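Coches pequeños, cajas grandes (y un autobús que por fin tengo en la mano)

26 de agosto de 2019

Llevaba desde abril detrás del autobús escolar de Indale y el sábado llegó a casa. Los que coleccionáis modelos a escala ya sabéis lo que es eso: bajas a abrir la puerta en zapatillas, firmas lo que te pongan delante y subes las escaleras de dos en dos. El mío venía de Irlanda, envuelto por Bríd Corrigan con tanto mimo que tardé más en quitar el papel que en desayunar. Gracias, Bríd, de verdad, ojalá todos los vendedores empaquetaran así.

Para quien no conozca la marca, Indale hizo vehículos de servicio público durante unos cuantos años: autobuses, camiones de reparto, alguna ambulancia. Nada de deportivos. Por eso se vendieron regular en su momento y por eso me gustan tanto a mí, que de crío iba al colegio en uno muy parecido y me peleaba con mi hermana por el asiento de la última fila. El autobús lleva los faros en plástico transparente, los espejos en pieza aparte y unas ruedas que giran de maravilla. ¡Y la puerta delantera se abre! Con la uña, con cuidado, pero se abre.

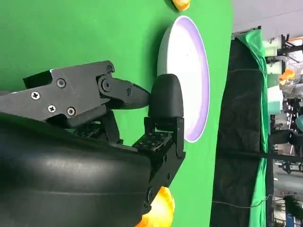
Pagué 135 euros con el envío incluido. Ya sé que a más de uno le parecerá una barbaridad por un autobús que cabe en un bolsillo del abrigo, y mi cuñado me lo ha dicho con esas mismas palabras. Pero llevaba meses viendo ejemplares sin espejos, o con la calca del lateral medio levantada, a precios que tampoco eran de risa. Este tiene la caja original con las dos solapas enteras y la bandeja interior sin amarillear. Le falta el folleto, eso sí, y si alguien tiene uno suelto en un cajón, que me escriba, por favor.

Lo de la caja da para discutir una tarde entera. Yo era de los que tiraban las cajas, lo confieso. Abría el modelo, lo ponía en la balda y al contenedor azul. Así me quedé sin la del camión cisterna de Burkmont, una caja amarilla preciosa con el dibujo a tinta en la tapa, y cada vez que veo una en venta me entran sudores. Ahora las guardo todas, plegadas las que se dejan plegar, con un papel de seda dentro y una etiqueta a lápiz. Mi mujer dice que tenemos un armario lleno de aire. Tiene bastante razón.
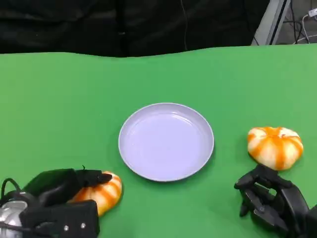 Un plato vacío sobre la mesa verde.

Sigo con Burkmont, que me voy por las ramas. Este verano he reunido 7 de sus furgonetas y estoy feliz como una perdiz. Son más toscas que las de Indale – el metal es grueso, la pintura va cargada y las ventanillas parecen puestas con prisa – pero tienen un peso en la mano que no he encontrado en ninguna otra. Las coges y notas que ahí hay algo. La de la panadería es mi favorita, en azul grisáceo, con el rótulo un poquito torcido. He visto otras dos en fotos y las dos lo tienen torcido igual, hacia el mismo lado, así que sospecho que salieron todas así de fábrica. Si alguien tiene una con el rótulo recto, me encantaría verla.

Sobre la limpieza me preguntasteis en la entrada anterior, y lo dejé sin contestar. Yo uso una brocha de maquillaje muy suave, en seco, y para las rendijas un palillo de madera con la punta mojada en agua tibia y una gota de jabón neutro. Alcohol nunca cerca de las calcas, que me cargué una matrícula en un segundo y todavía me duele. Los neumáticos de goma los froto con un paño de algodón y ya está. Hay quien les da silicona y quedan brillantísimos, pero a mí me gustan mates, como los de verdad después de un invierno de carretera.

Y ahora los repuestos, que era lo que quería contar desde el principio. He descubierto a Győri, un taller pequeñito que funde parachoques y rejillas para modelos descatalogados. Les mandé las medidas de la furgoneta que compré sin morro (regalada, casi) y la pieza encajó a la primera, con una lima fina y cinco minutos de paciencia. Viene en metal sin pintar, así que toca imprimar y buscar el tono. Para eso me he apañado con un gris que ya tenía por casa, de cuando pinté las vías del tren, y a un palmo de distancia no se nota la diferencia. A menos de un palmo sí, un poco.

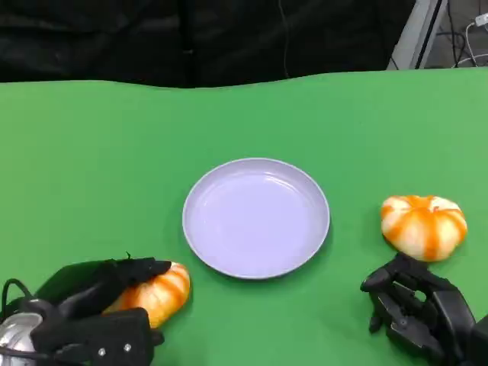
Una calabaza pequeña de rayas blancas y naranjas, junto al plato.

Lo que me queda pendiente es la vitrina. La que tengo es una Fosard de segunda mano, con baldas de cristal y una cerradura que solo obedece si empujas la puerta con la rodilla. Está a reventar. He puesto los autobuses en diagonal para ganar sitio y quedan muy bien, como en cocheras, pero las furgonetas de atrás apenas se ven y me da rabia. Estoy pensando en fabricarme unos escalones de metacrilato para la segunda fila. Si habéis hecho algo parecido, contadme con qué grosor, que el de tres milímetros se me comba.

Mañana toca fotografiar el autobús con luz de ventana y en cuanto las tenga subo las fotos del interior, que lleva hasta las barras de los pasajeros.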